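# Bench Check: Desktop Tower Intake, Kenddale Workshop

Unit 633, black tower, side panel off, laid flat on the aluminum bench. Supply rated 300 W on the intake sheet.

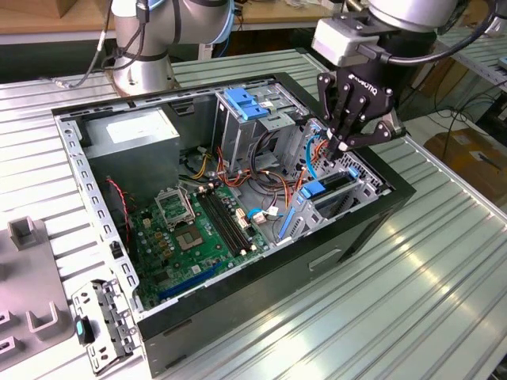 Work through the list before any part is pulled. Mark OK, NO or N/A and write a comment for anything other than OK.

**Power**

- [x] Power cord unplugged and put away. OK
- [x] Power button held for 12 seconds after unplugging. OK
- [x] Power supply still closed. OK. Do not open it at this bench. Bad units go back to Brisden whole.
- [ ] Power wires clear of the work area. NO. Yellow, orange, red and black wires spill toward the center of the case. Tie back first.

**Board**

- [x] CPU removed. OK. Socket is empty and the metal retention frame is up. Close it before the case is moved. Bent pins were the main complaint on the last Ristić batch.
- [ ] Fan wire secured. NO. Red and black wire is hanging along the side of the board.
- [ ] Memory seated or removed. Not checked yet.

**Drive bays**

- [x] Blue latches present on both bays. OK
- [ ] SATA cable free of the bay edge. Recheck. The blue one loops up and may catch when a drive slides out.

**Bench and floor**

- [ ] Loose metal parts off the bench. NO. Perforated bracket with the teal clip is next to the tower. Bag it and tag it 633.
- [ ] Floor clear. NO. Cardboard box beyond the bench, move to the Zorngate shelf. Limit there is 50 lb.

Status: hold. Four items to fix, two to check.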